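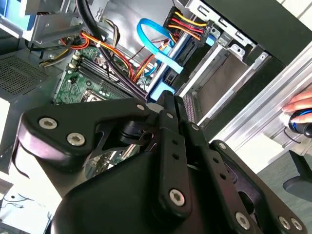
Figure 1. Inside an open desktop computer tower.

Keeping the Old Ones Going: What Happens to School Computers in Gomden
Final project report, Community and Environment module

1. Why I picked this topic

When we were asked in November to choose something from our own town that gets thrown away too early, my first idea was bread, and I still think somebody should do bread. But then my aunt, who works in the front office at the Letik Street school, mentioned over dinner that they were about to clear out a whole storeroom of desktop computers, and I couldn't stop thinking about it. I learned to type on one of those machines! So this report is about where school computers go in Gomden when a school is finished with them, who decides that, and whether more of them could end up in homes that would be glad to have one.

2. How I went about it

I talked to people, mostly. I sent a short questionnaire to 30 families with children at the school and got 16 back, which my supervisor, Ieuan Vaughan, told me was a perfectly decent return for something that arrives in a school bag. I also spent three afternoons at Kettani, the repair shop behind the bus station, where they were very patient with me and let me sit on a stool by the counter and ask customers what they had brought in and why. Finally, I read through the school's equipment list, a long and rather dusty document with 669 entries going back to before I was born (it includes two slide projectors and a kiln).

3. What I found

The first thing I should say is that the word "broken" covers a great deal. On the equipment list, a computer is marked either "in use" or "retired," and there is no column for the reason. When I asked at the office, I was told that some had failed, some were slow, and some had been replaced simply because the rest of the room was being replaced and it looked tidier to have them all match. I understand that, I really do, but it means a working machine and a dead one go into the same storeroom and leave it on the same truck.

The families were more interested than I expected. Most of those who answered said they would take a used desktop if it came with a keyboard and somebody had checked it first. A few were worried about old files left on the disk, and one mother wrote half a page on the back about how her two sons share a phone for homework and take turns at the kitchen table after supper. I have kept that page.

At Kettani they told me that the repairs themselves are often small, a new power supply or more memory, and that the real cost is the time spent finding out what is wrong. They also said people give up on a desktop sooner than on a car or a washing machine, and I have been turning that over ever since.

4. What could be done

My main suggestion is modest. The school could add one column to its list, giving the reason for retirement, and put the working machines on a separate shelf. Elar, the lending library for tools and camping gear, already has a sign-out system and said they would be happy to talk about adding computers to it. The disks would need to be wiped properly before anything left the building, and I would want that written down and signed for.

5. Things I would do differently

I would start the questionnaire earlier, and I would ask about printers, which came up over and over and which I had not thought about at all. I also wish I had spoken to the older students, who probably know more about the state of those machines than anyone in the office does.

Thank you to my aunt, to everyone at the shop for the stool and the tea, and to Mr. Vaughan for reading two very untidy drafts.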